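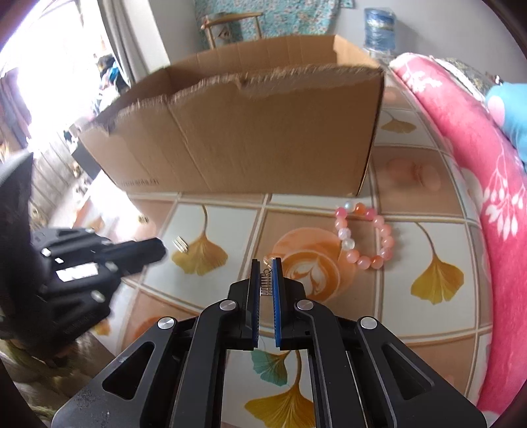 Re: Moving the list to Bultero

On February 15, 2024, the list admin wrote:
> Skasley hosting runs out in May and the price goes up to $56 a year.
> Bultero will take us for $49 and says all 7 years of archives can be
> moved over with the threads kept together. I'd like to go ahead unless
> someone objects.

I object, mildly. We'd save seven dollars a year and I don't see what else we'd get.

"Can be moved over" is the part I'd like spelled out. Who does it, and has anyone seen a list that went through it? I was on the Plundis list when it changed hosts. Same promise. Two years of posts came out with the attachments stripped and the replies sorted by subject line, so every thread called "Question" ended up as one long thread — still is, last I looked.

Also, their help page says digests are "supported on most plans." Is ours one of the most? I read this list by digest and so do plenty of the quieter people.

If they'll import a single month as a test and let us poke at it, fine, I'll shut up. Until then I'd pay Skasley the $56. I'll put in the extra seven myself.

— Entili list member, digest mode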